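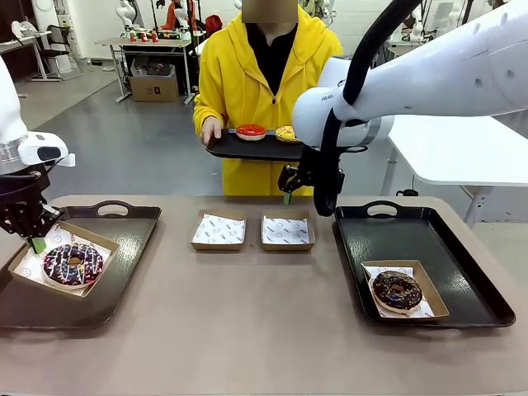 *Chocolate glaze with sprinkles on the left, red and yellow still on the tray.*

I'm suspicious of any donut that needs packaging. Where I grew up you got a donut in a square of wax paper and it was gone before you reached the car. So when people started telling me that the way to serve donuts now is one per paper tray, lined, on a black plastic serving tray with a handle hole in it, I rolled my eyes pretty hard.

The pitch goes like this. Every donut gets its own little brown tray, the tray gets a sheet of printed paper, and the whole business looks like you spent money. Grovon sells the paper trays in packs of 300, and I have yet to meet the household that needs 300 of anything made of cardboard. The next size up is 1000. I closed the tab.

Does the liner do anything? A little, I'll admit. Glaze sticks to bare cardboard and takes a strip of brown fuzz with it when you lift the donut out, and I've eaten enough of that fuzz to have an opinion. Paper peels off cleaner. It also slides around, though, and if it isn't folded up at the sides the donut wanders into a corner and leaves half its topping there.
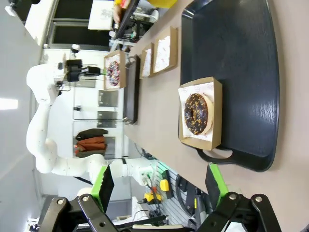

Toppings are my other complaint. Crunchy bits on dark chocolate, fine, I can see the point of those. Sprinkles taste like nothing in every color they come in, and a red glaze could be strawberry or cherry or just red. I had the same argument with a friend over a box from Clunero in October and neither of us budged.

The serving trays I'm softer on. A handle you can get your fingers through beats pinching a slick rim, and the dark plastic makes even a plain glazed ring look better than it is. But you don't need a paper tray inside a plastic tray. Pick one! I'd keep the plastic, put down a single sheet of paper, and line the donuts up with a bit of air between them so the glazes don't weld together.

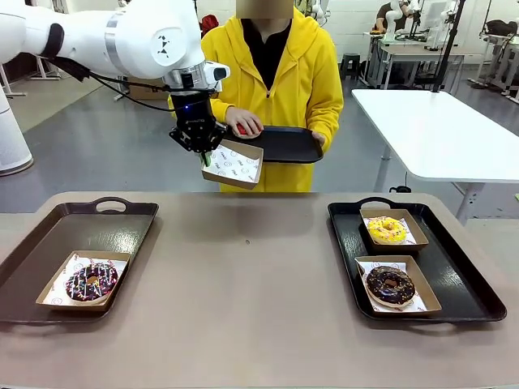 *Yellow with sprinkles and plain chocolate sharing a tray. I'd take the plain one.*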